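**Clodlow Lunch Table: progress report to the Ferrand fund, period to end of October**

Prepared by Blandine Masson

### 1. Where we are

The grant pays for a small batter and pancake table in the shared office building at Clodlow, run at midday for tenants who would otherwise eat at their desks. There is no kitchen on our floor, so everything has to be done on work tables with what we can carry in and wash up elsewhere.

In this period we served 1,088 portions, against 2,591 planned for the full year. We are slightly behind where we hoped to be. The first weeks were slow while we sorted out crockery and a place to wash it.

### 2. Serving table

Serving has been moved to the square black table by the office chairs. It is on casters and can be pushed back when the floor is needed. We keep what goes on it to a minimum: a steel bowl, white crockery and napkins. The first set of bowls was ceramic and three were chipped on the stairs, so we changed to stainless steel, which stacks and travels better. The napkins are the unbleached beige kind from Mudik and cost slightly less than the printed ones in the original budget.
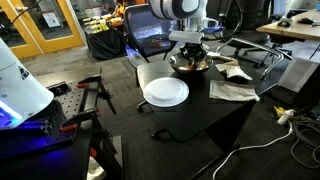 Colette Jacquet asked whether the table was big enough, as two people eating at it would have no room left for the bowl. She would prefer to see a second one bought before any more is spent on crockery.

We agree in part. A second table of the same size has been priced, and it can be met from the money saved on napkins and bowls. We would like the fund's approval before ordering. The plates should stay in the plan, as we run short on busy days and end up washing in the middle of service.

### 3. Batter and pans

We tried two flours from Gramine. The wholemeal gave a good flavour but tore when turned, and we have gone back to the plain white for now. The batter is mixed the evening before and kept in the fridge on the ground floor. It is thinner than the recipe in our application, with more milk and one egg fewer per batch.

The pan is greased with a pastry brush. Pouring oil straight from the bottle used far too much and left the first pancake of each batch heavy. Paper is kept within reach for wiping up. We are getting through more of it than expected, and the paper line will be overspent by the end of the year. Cloths were tried for a fortnight and given up, as there was nowhere to dry them.

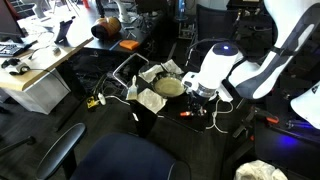 *Pan, pastry brush and paper on the black work table.*

### 4. Turning and plating

Most of the waste in the early weeks came at this stage. Pancakes were being turned too soon and folded over on themselves, and 38 had to be thrown away in the first month alone. Two changes have helped. We replaced the metal turner with an orange spatula, which is kinder to the pan, and the plate now goes directly beside the pan where it used to sit at the far end of the table.

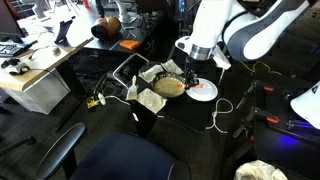 The shorter distance also means fewer drips on the table top, and clearing up at the end takes less time than it did. We have not yet settled how to keep finished pancakes warm. At present they are handed out one at a time, and people at the back of the queue wait too long.

### 5. Money

Spending to date is around 3,000 euros, and receipts are held at Clodlow. Apart from paper, all lines are within budget.

### 6. Next period

- Order the second table, if approved.
- Buy more white plates in the same size.
- Try the wholemeal flour again, mixed half and half with the white.
- Ask the building for a longer slot at the ground floor sink.
- Find a covered dish or similar for keeping pancakes warm.

A decision on the table before the next order to Mudik would let us have both delivered together.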